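About Hakau

Hakau is a training and supply organization for workrooms that depend on small hand tools. We teach the storage, labeling, and upkeep of pliers, cutters, keys, and other items that are easily mislaid, and we furnish tool boards, baskets, and hanging hardware to schools, repair shops, and community workshops.

The organization was established by Eftychia Manolakis, a former instructor in bench jewelry, and Aksel Bisgaard, who had managed the tool crib of a shipyard. They met while preparing an inventory for the Spanos Trade School, where students were losing a considerable part of each lesson to looking for equipment. The system they wrote for the school fit on one sheet of paper. Its first rule was that every small tool should have a ring, and every ring should have a hook. That rule remains the first page of our handbook.

Our Work

Hakau currently serves 44 member workrooms. Each receives an initial visit, a written storage plan, and a review in May. During the initial visit, our staff empty the drawers with the people who use them, sort the contents by task, and assign each item a place on a wall, in a basket, or on a rail. Items that have not been claimed by the end of the visit are entered in a separate list and held for the workroom's decision.

Members may also borrow from our lending collection of about 3,000 hand tools, which is kept at our main building and includes a large number of spring-handled pliers and snips. Tools in the collection are issued on split rings, and borrowers are asked to return them on the same rings.
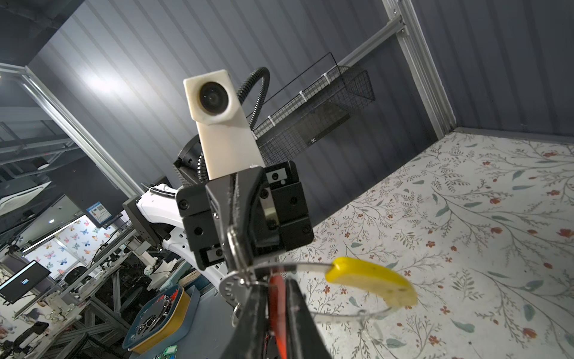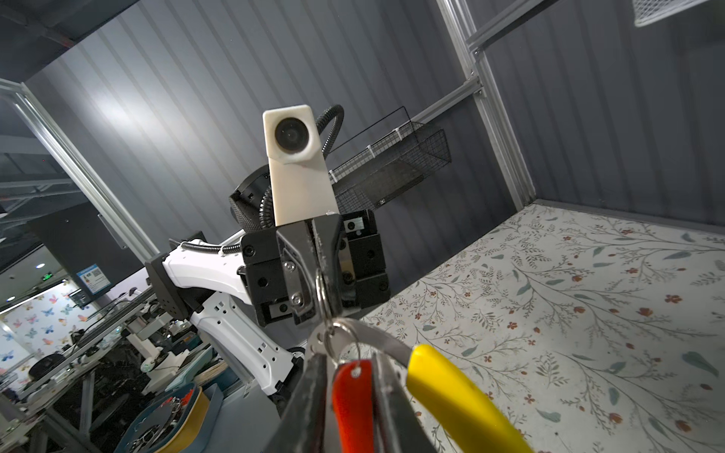 Instruction is offered in the morning and again in the early evening. The introductory course, Hanging and Labeling, covers the choice of ring size, the placement of hooks at a comfortable reach, the use of wire baskets for flat items, and the writing of tags that can be read at arm's length. A second course, Care of Spring Tools, addresses cleaning, oiling, and the replacement of worn grips. Both courses are taught at the bench in small groups, and participants are encouraged to bring tools from their own workrooms.

Publications and Products

The Hakau handbook, now in its second edition, is supplied to every member. We also publish Ditlow, a short bulletin containing storage plans contributed by member workrooms, corrections to the handbook, and notices of tools wanted or offered.

The Siltotura line of hooks, rings, and blank tags was developed with our members and is sold only through our office. It is deliberately limited in range. Requests for additional sizes are considered once a year, after the May reviews have been completed.

Our People

Hakau employs 27 people in instruction, fitting, and tool maintenance. Ms. Manolakis directs the teaching program and edits the handbook. Mr. Bisgaard is responsible for the lending collection and for site visits. New instructors spend their first months in the maintenance room, where returned tools are inspected, cleaned, and rehung, before they begin teaching.

Membership and Visits

Membership is open to any school, business, or association that maintains a shared workroom. Applicants are asked to submit a floor plan and a general list of the tools in use. A complete inventory is not required at the time of application.

Visitors are welcome at the main building by appointment. Groups should inform the office in advance if they wish to see the maintenance room, as access is limited while tools are being serviced. Inquiries about courses, lending, and Siltotura orders may be directed to the office during regular hours.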